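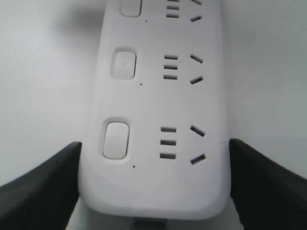
My Calendar Has Opinions Now: A Chat With Emília Ďurica

Home News Interviews Tips About Search

2026-08-05

I'd been using Omis for maybe two weeks when I decided I had to talk to the person behind its reminders. Omis is a little calendar and task app that sits in the corner of your desktop (mine lives next to the clock), and Emília Ďurica has been working on it at Polten since the very first version.

We met over a video call, and the first thing I did was confess that I had 166 overdue tasks.

"Oh, that's fine," she laughed. "I had 167 in July. I deleted 100 of them in one evening and I haven't missed a single one!"

So why does Omis let them pile up in the first place? She says the old version moved everything to tomorrow by itself, and people hated it – they'd open the app in the morning and find a list they never made.

"Now it just asks you," Emília told me. "Do you still want to do this? And you can say no. People like saying no."

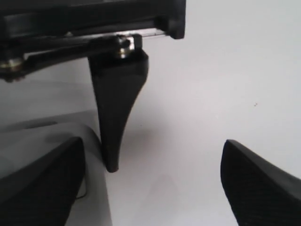 Fesau, on our reader forum, wrote that the asking gets old fast and wanted to know if it can be switched off. I passed that along, and yes, it can! Open Settings, then Reminders, and clear the box next to Review old tasks. Your list stays put until you touch it.

I also wanted to hear about the new side panel, which shows your next 5 appointments and nothing else. I kept looking for a way to make it longer.

"You won't find one," she said. "We tried a longer one and I stopped reading it. If you need the whole week, there's the week view, and it's one click away."

Shared lists are next, she says, and she's a bit nervous about those. Her own test list is for groceries and it already has three kinds of mustard on it.

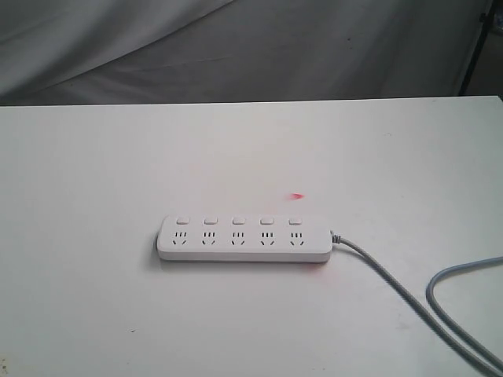

Power strip on a white tabletop.

I asked if she ever goes back to paper. "For phone numbers," she said. "Always for phone numbers."

12 shares | 5 comments

We use cookies to remember your settings. Accept | Manage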